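Cleaning a frosted acrylic rack

Halyna Harasym
Our office keeps a slotted acrylic rack on a wooden table. Which cleaner is suitable for the narrow compartments?

Daryna Holovko
Please use lukewarm water with a drop of dish soap, applied with a soft brush. Ammonia products are not advised, as they may craze the plastic.
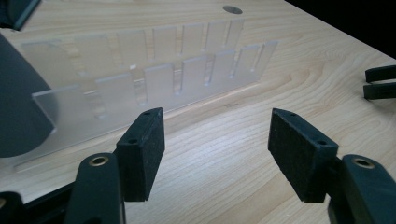
Frosted acrylic rack with upright tabs, on a light wood tabletop.

Hellholm
We wipe ours every Wednesday. Paper towels left scratches.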